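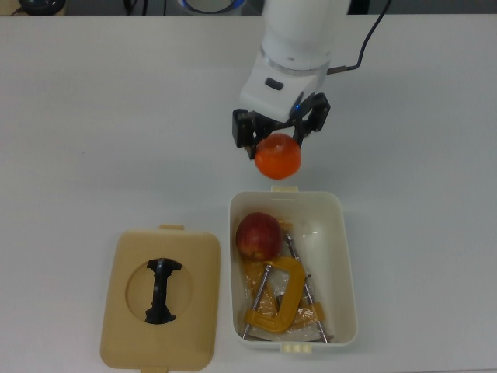 **Thread: One box for everything on the table, yes or no?**

**costache_shed** — August 12, 2018

I keep reading that the answer to a messy worktop is one white plastic box with a latch at each end and everything goes in it. Dostwood sell a set for 30 quid and half this forum seems to have bought them. I'm not convinced. What happens to an apple that spends a week under a clamp? Has anyone kept this up for longer than a month?

**marl_and_twine**

Three years here. Mine sits on the end of the table and whatever is lying about at teatime goes in. Fruit, tape, clamps, the lot. Takes me 7 minutes. You sort it properly later.

**costache_shed**

"Later" is the bit I don't believe.

**pegboard_pat**

Same. I had 456 things on my shed list in January (yes, I made a list) and the ones I couldn't find were all in "the box". A box with everything in it is a drawer with worse manners. Fruit goes in a bowl. Clamps go on a nail.

**marl_and_twine**

Clamps on a nail fall on your foot.

**pegboard_pat**

Get a longer nail.

**estness_lil**

Can I ask about the order? I was taught heavy at the bottom, soft on top, same as a shopping bag. The people who swear by the one box never seem to mention it, they just drop things in as they come to hand. A C-clamp is a lump of metal with a long screw sticking out of it. I wouldn't want it anywhere near an apple unless there was something between them.

**marl_and_twine**

It's fine if the apple is in a corner and the clamp lies flat. Look:
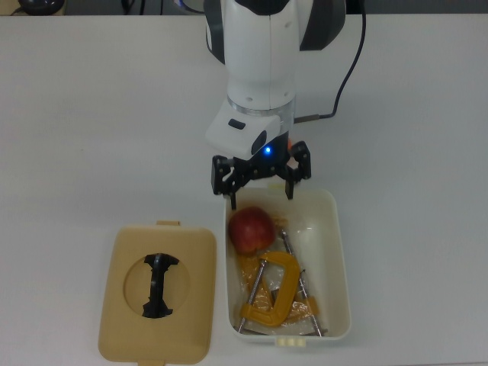

*Apple in the top corner, clamp on the crinkly bag.*

The apple has its own corner and the clamp is down on the bag. Nothing is resting on the fruit.

**estness_lil**

OK, but now the clamp is on top of the bag. What's in the bag? All I can make out is something orangey through the plastic. If it's crisps I rest my case.

**pegboard_pat**

That is my whole objection in one box. You'd have to lift the clamp to get at the bag. Fine with three things, now do it with thirty.

**marl_and_twine**

Then you use two boxes. I never said there was a law against two boxes.

**costache_shed**

You said one box. It's in your signature.

**marl_and_twine**

Signature is old.

**dry_stone_dell**

I'll stick up for the box a bit. I've got the Cludska one, smooth inside, rounded corners, and it wipes out with a cloth. Wicker never did. But I only use it for clearing the table before we eat and it gets emptied the same night. The trouble starts when the lid goes on. Once you can't see in, the apple is a goner.

**costache_shed**

So leave the lid off and empty it daily. At that point what have I bought for my 30 quid?

**dry_stone_dell**

A tray with high sides, I suppose. I still like mine.

**pegboard_pat**

A washing-up bowl does that, and I already own one.

**estness_lil**

Mine's got washing-up in it.

**costache_shed**

Right, I'll try it for a fortnight with a box I already have. No lid, fruit kept out of it, and the clamps stay on their nail. If I lose so much as a pencil I'm coming back here to complain.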